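**Robotics club, folding project - minutes, July 31, 2019**

Chair: Serpil Demirtaş. Teams present: Vinia, Biren. Tekin sent a written report.

1. Minutes of the last meeting accepted with one correction: the Biren log holds 212 runs.

2. Folding task. Both grippers are in use on the padded table. Vinia reported that the fold sequence is stable when the garment starts flat. Starting from a heap is still the weak point - the arms often pick up two layers at once. The red sportswear stays as the test set until the Imbridge meet. The white trim gives the vision code an edge to find, and Biren wants a plain garment added later for comparison.

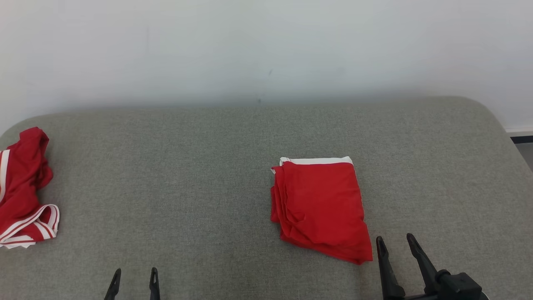

A fold is scored on outline and on layer offset. Serpil asked for a written tolerance for a splayed corner, as the two teams have been marking it differently. Vinia to draft.

3. Tekin report, read by the chair. Grip force was lowered after the fabric slipped less than expected. Wrist calibration drifts after over 48 cycles. Agreed: recalibrate before each scored set.

4. Imbridge meet, November. Each entry gets five attempts, best one counts. Entry form still needs the arm reach and the total weight. Biren to measure both.

5. Other business. Spare finger pads not ordered - carried over.

Actions: Vinia, tolerance draft. Biren, measurements. Tekin, calibration script into the shared folder.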